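Checkerboard paving is a poor surface for judging distance, according to the lead engineer on the Brullivham navigation project, and for that reason the team chose it.

"Every square looks like every other square," the engineer said. "If the matcher slips by one tile, the error score hardly changes. The estimate is wrong and the software reports that it is confident."

The method under test, called Cropper, discards part of each camera image before motion is estimated. An earlier version used the whole image and drifted on long straight runs. The current one divides the view into horizontal bands and gives each band a weight according to how far its texture repeats.

"Near the robot you have speckle in the pale tiles, and speckle is unique. You can match it. Farther out the squares shrink until they blend together, and there the pattern is worse than useless. We cut that band out and keep what stands above it — railings, poles, trees, rooflines."

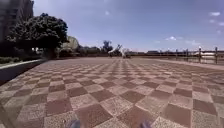
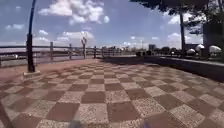

Checkered promenade paving, with railings and trees along the route.

The cut is recomputed for each image. A fixed cut was tried in July and abandoned when small changes in pitch moved the horizon into the discarded band.

The evaluation set holds 3832 images from 26 runs. Runs were scored on position error at the end point, measured against survey marks. With the whole image, the estimate slipped by at least one tile in 7 runs. With Cropper it slipped in two.

"Both of those were turns," the engineer said. "When you rotate quickly the near speckle blurs, and then you have lost the one part of the ground you trusted. We don't have a fix. Slowing down helps, but I wouldn't call that a fix."

Clouds caused a smaller problem. The first weighting scheme treated their edges as distant landmarks, which held for short intervals and failed over longer ones. Sky is now masked before the bands are computed.

The code runs on the Drodadora controller without extra hardware. The next runs will use the brick paths at Vasport, where the tiles are smaller and the joints are uneven.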